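기계가 집안일이나 매장 잡일을 할 수 있느냐는 질문을 자주 받는다. 지난 5월부터 시뮬레이션으로 테이블 정리 작업을 돌려 보고 있어서 지금까지 본 것을 짧게 나눠 적는다. 2024년 7월 6일 기준이다.

먼저 결론에 가까운 것부터. 정해진 물건을 정해진 자리에서 집어 옮기는 일은 된다. 식탁을 치우는 일은 아직 안 된다. 두 가지가 비슷해 보여도 난이도 차이가 크다.

식탁을 치운다는 말에는 일이 여러 개 들어 있다. 컵에 물이 남았는지 보고, 접시를 겹칠지 따로 들지 정하고, 휴지는 버리고 영수증은 남긴다. 사람은 이걸 따로 생각하지 않고 한다. 기계한테는 하나하나가 별개의 작업이다.

우리 쪽 작업 이름은 Bondavstead다. 거창한 건 아니고 테이블 위 물건 집기, 옮기기, 내려놓기를 모아 둔 과제 묶음이다. 처음 틀은 Elango Chowdary가 짰고 나는 5월에 합류해서 실패 기록을 정리하는 일을 맡았다.

지금까지 내가 직접 들여다본 시도가 658회다. 성공률부터 묻는 분이 많은데 숫자 하나로 말하기 어렵다. 물건 위치를 고정하면 높게 나오고, 위치를 조금만 흩어 놓으면 뚝 떨어진다. 조건을 안 적은 성공률은 나도 이제 잘 안 믿는다.

실패는 대부분 잡는 순간보다 그 전에 시작된다. 물건 쪽으로 다가가는 각도가 틀어지거나, 손목 쪽 시야에서 물건이 빠져 버린다. 그러고 나면 그리퍼는 엉뚱한 데서 닫힌다. 기록만 보면 '잡기 실패'로 남지만 원인은 앞쪽에 있는 경우가 많다.

손목 시점 화면 두 장 올린다.
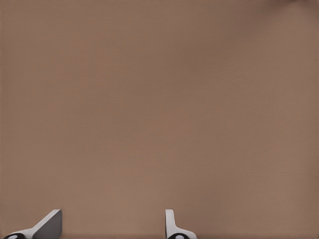
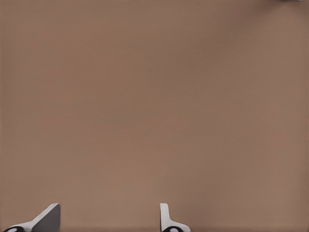 두 장 모두 시뮬레이션 화면. 그리퍼는 벌어져 있고 손가락 사이에는 아무것도 없다.

손목 시점은 손가락 바로 앞을 보는 데는 좋다. 대신 넓게 못 본다. 이렇게 상판이 화면을 거의 다 채우면 이 화면만 가지고는 다음에 어디로 가야 할지 알 길이 별로 없다. 두 번째 장 오른쪽 위 끝에 밝은 회색이 아주 얇게 걸려 있는데, 이것만 봐서는 나도 무엇인지 모르겠다.

사람이라면 고개를 들면 된다. 기계는 고개를 드는 동작도 누가 넣어 주거나 배우게 해야 한다. 그래서 보통은 전체를 보는 카메라를 하나 더 쓴다. 그러면 이번에는 팔이 물건을 가리는 문제가 생긴다. 카메라를 늘리면 늘린 만큼 맞춰야 할 것도 는다.

시뮬레이션에서 되면 실제로도 되느냐는 질문. 그대로는 안 된다. 갈색 상판 하나만 해도 화면 속에서는 무늬도 이음매도 없이 고르다. 우리 집 식탁에는 컵 자국이 있고 오후에는 창문 빛이 들어와 반사된다. 사람 눈에는 같은 식탁인데 모델한테는 다른 화면이다.

그래도 시뮬레이션을 쓰는 이유는 단순하다. 컵을 떨어뜨려도 안 깨지고 밤새 돌려도 옆에 사람이 없어도 된다. 다음 묶음은 물건 위치와 조명을 바꿔 가며 2,000회를 잡아 놨다. 실제 팔로 이만큼 하려면 매번 물건을 제자리에 돌려놓는 사람이 필요하다.

매장 쪽 이야기도 하나. Meenakshi Rai가 Thampi라는 작은 생활용품점을 하는데, 진열대 채우는 걸 기계가 해 줄 수 있냐고 물었다. 품목이 18가지뿐이고 상자 크기도 비슷하니 될 것 같다고 했다. 가서 보니 손님들이 물건을 뒤로 밀어 놓고, 눕혀 놓고, 다른 칸에 꽂아 놓는다. 채우기 전에 정리부터 해야 했다.

그래서 내 대답은 이랬다. 창고에서 매장 앞까지 상자를 나르는 일은 지금도 방법을 찾을 수 있다. 진열대 앞에서 하는 일은 당분간 사람이 하는 게 빠르다. Meenakshi 님은 그럼 바닥 청소는 되냐고 했고, 그건 청소기 로봇을 알아보시라고 했다. 통로에 상자만 안 쌓아 두면 된다.

속도 이야기도 해야 한다. 물건 하나 옮기는 데 60초가 걸리면 성공해도 집에서는 쓰기 어렵다. 물론 내가 자는 동안 천천히 해 놓으면 되지 않냐는 의견도 있다. Ravindran Shetty가 그쪽이다. 나는 밤에 부엌에서 접시 소리가 나면 못 잘 것 같아서 반대했다. 이건 취향 문제다.

개인적으로 먼저 될 거라고 보는 집안일은 빨래 개기보다 물건 제자리에 돌려놓기다. 천은 잡을 때마다 모양이 바뀐다. 리모컨이나 장난감은 그대로 있다. 다만 '제자리'가 어딘지를 식구마다 다르게 말한다는 문제는 남는다.

영상 볼 때 확인하면 좋은 것도 적어 둔다. 몇 배속인지, 중간에 편집이 있는지, 사람이 원격으로 조종하는지, 물건을 매번 같은 자리에 놓고 시작하는지. 이 정도만 봐도 지금 되는 일과 앞으로 될 일을 꽤 가려낼 수 있다.

다음 글에는 실패를 어떻게 분류하는지 쓰겠다. 접근 단계, 잡기 단계, 내려놓기 단계로 나누는데 내려놓기에서 의외로 할 말이 많다. 질문은 답글로 남겨 주시면 모아서 답하겠다.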